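Why I'd take fewer, messier examples

Posted 23/03/2023

I've spent most of the winter putting black boxes into a clear plastic tub with a robot arm, so I have opinions, and since the Woltasetti newsletter keeps telling everyone to collect more data, I'm going to air one of them. More is fine. More of the same is a waste of your afternoon.

When we started at Oststead in December we did what everybody does. We set the boxes in the same spots, drove the arm through the same tidy movement, saved it, put everything back and went again. We got 309 examples that way and I was terribly proud of them. Then we trained on the lot and the arm behaved as if the boxes lived in those spots by law. Move one by the width of a thumb and it would close its fingers on thin air, very confidently (it's hard not to feel insulted).

So I threw out a good chunk of them and we started recording differently. Boxes at odd angles. Boxes half behind the arm. One already in the tub, or two, or one outside it and in the way. Different people driving, including the ones who are a bit clumsy, because they hesitate and correct themselves and a learner needs to see somebody getting out of trouble.

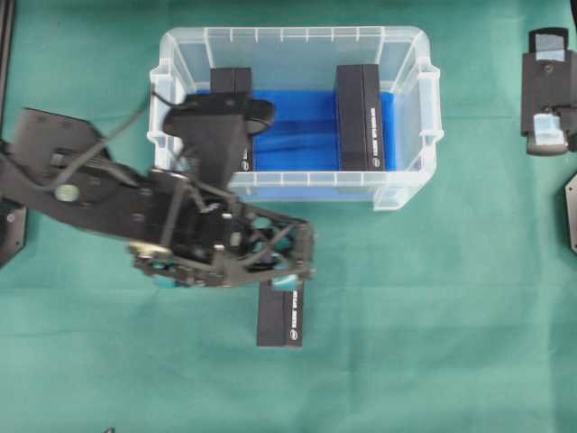
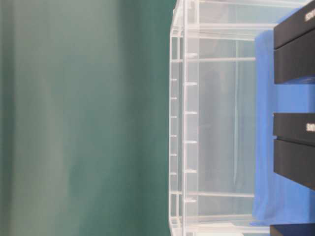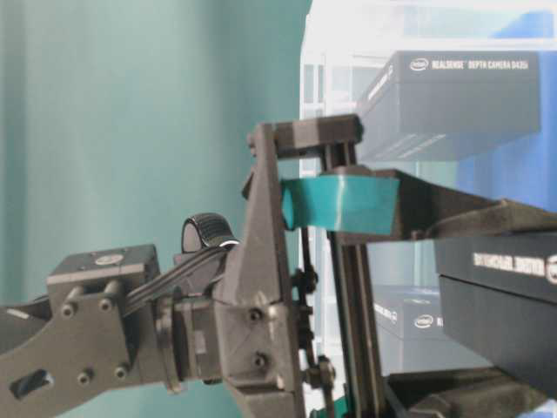

Black boxes, blue lining, green behind it all.

The second batch came to 199 examples, and the policy we got from it was the first one I'd have let a visitor watch. I know that's one task in one room and I wouldn't hang a law of nature on it. But Kidus, the little logging tool we use, lets you play back any run beside its nearest neighbours, and in the first batch I honestly couldn't tell them apart. If I can't, what is the poor model meant to learn from number 155 that it didn't get from number 5?

The usual reply is that you can fix this afterwards – shift the colours, crop things about, add a bit of noise. We do that too, and it helps with lighting. It doesn't give you a grasp that was never recorded. You can tint a good approach any shade you like and it's still the same approach.

My other grumble is with deleting the ugly ones. The Wanigasekara guide, which I otherwise like a lot, tells you to bin any run with a pause or a second attempt in it. I'd bin the ones where the driver gave up, or where a camera dropped out, and keep nearly all the rest. A fumbled grasp followed by a decent recovery is worth a whole tray of perfect ones to me, and they're much harder to get on purpose. Try asking someone to fumble naturally! They go all theatrical.

It is slower, I'll admit. Rearranging the table between runs takes longer than the run itself, and by four o'clock you start putting things back where they were without noticing. We now swap drivers before that happens, and whoever isn't driving does the rearranging.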